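Wakari Toy Library, minutes of the general meeting
Last updated: April 7, 2019
Filed under: Minutes > Toy Library > General meetings

Present: Sumeya Lencho (chair), Natanael Barros (minutes), Ronaldo Lopes, Mayuree Inthanon
Apologies: Heloísa Andrade

Meeting opened at 10.05 am in the front room.

1. Previous minutes
Accepted with one correction. The Dantas puzzles were returned to the shelf, not written off. Moved Mayuree, seconded Ronaldo.

2. Money
Balance is $456 after the insurance instalment. The Evedero invoice for storage tubs is still to be paid. Natanael to check whether the delivery charge was meant to be on it, as we picked the tubs up ourselves.

3. Memberships
We have 33 member families. Three have not renewed and have toys out. Sumeya will ring them before sending another letter. Agreed to leave the joining fee as it is until July.

4. Block and shape sets
Ronaldo reported on the sort-out of the block shelves. The mixed tub has been split into building blocks and fitting pieces, and the fitting pieces now go in the low cupboard under the window. Several sets had been going home with pieces from other sets, and families were bringing them back that way without knowing.

Mayuree asked that the large red block and the long blue piece be catalogued together under one number. At present they have separate cards and can be borrowed separately. Agreed.

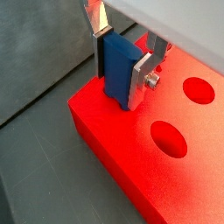 Photo: Wakari Toy Library. Blue piece upright on the red block.

There was some discussion about whether the blue piece should have a number written on it. Ronaldo would like every loose piece marked. Mayuree said marker wears off smooth pieces within a few loans and gets on the colour of everything else in the bag. Agreed to put the number on the bag and the card only, and to list the pieces by colour and shape on the card so they can be checked at the returns desk.

Sets to be washed in warm soapy water on return and dried on the rack before they go back in bags. Harsh cleaners are not to be used on painted items.

Action: Ronaldo to write the new cards. Mayuree to buy drawstring bags, medium size, up to 6 to start with.

5. Shelving
The Unitz shelf nearest the door is leaning again. Natanael tightened it in the summer but the wall fixing has pulled. Heavy items to come off the top until it is fixed. Heloísa has offered by email to bring her drill. Accepted with thanks.

6. Other business
The key to the side gate is missing. Please check your pockets and cars.

Sumeya asked that people rinse their own cups.

The shade sail was held over until Heloísa can be here, as she has the quotes.

Meeting closed at 11.20 am. Next meeting date to be emailed.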